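Section 2: Setting up marker tracking for the hand-held grippers

Revised June 23, 2018

By now you should have Zonero installed and the licence file in place, and with any luck the start window has opened without complaint. If it hasn't, please go back to Section 1 and work through it again before carrying on, as nearly everything below depends on it. In this section we will teach the software where the two hand-held grippers are, so that what you do with your hands can later be replayed by the Orberg planner. It's a pleasant job once you have done it a time or two, and you can stop after any numbered step and come back to it later – the program remembers where you were.

What you need to hand

The pair of grippers with their square markers fitted
The head camera, connected and charged
The marker sheet from the Ellon calibration folder
A flat table you can walk up to and a few everyday things to pick up

2.1 Loading the marker set

1. Open Zonero and choose Tracking, then Marker Sets. You will see a list which is probably empty if this is a new installation.

2. Click Import and pick the file called ellon_pair. Each gripper has its own entry in it, left and right, and each entry lists the markers on the front face and on the side of the body.

3. Type in the printed width of the front marker, in tenths of a millimetre. For the standard pair this is 238. Do measure your own with a decent ruler if the markers have been reprinted, as printers love to shrink a page to fit the paper, and a marker that is slightly too small will make the software believe your hands are further away than they are.

4. Click Apply. The two entries should turn green.

Note: If you type the width in whole millimetres by mistake, the software will accept it quite happily. The usual sign is a hand position that sits far too close to the camera in the preview. Go back to step 3 and correct it.

2.2 Checking the preview

1. Put the head camera on and adjust the strap until it feels snug but not tight. Look straight ahead at the table, then drop your gaze a little, as you would if you were about to reach for a cup.

2. Open the Preview tab and hold both grippers up in front of you, front faces turned towards the camera. A coloured outline should settle on every marker that the software can read.

3. Turn each wrist slowly to one side and back again. As the front marker turns away, the side marker should take over, and the hand position should glide along without a jump. A small wobble is fine and the filter in 2.3 will deal with it.

4. Open and close the fingers a few times. The opening is worked out separately from the position, so the outline on the body should stay still while the finger reading changes.

Caution: Keep your own fingers clear of the gripper fingers when closing them. They can give a sharp nip.

2.3 Setting the Okabe filter

The Okabe filter smooths the path of each hand before it is saved. Too little smoothing and the planner will copy every tremble; too much and quick movements come out looking sleepy. We suggest you start in the middle and see how you like it.

1. Choose Tracking, then Filter, and set the level to 2.

2. Stand a step back from the table with one gripper lower and the other raised a little ahead of it. Two hands at different heights make a better test than two held level, and the left and right traces are easier to tell apart on the graph.

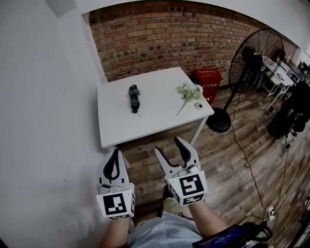
3. Press Record Test and move each hand in turn towards the nearest thing on the table, then back again. There is no need to pick anything up yet.

4. Press Stop and look at the graph. Gaps in the line mean that no marker could be read for that stretch. Short gaps are bridged for you. Longer ones are shown in red and need another go, with your hands kept a bit nearer the middle of your view.

5. When you are happy, click Save as Default.

Note: Default filter levels from versions before the October release are not carried over. If you have upgraded, please set the level afresh – the old number will still be shown in the box, but it isn't used until you click Save as Default.

Carry on to Section 3 to record your first full demonstration.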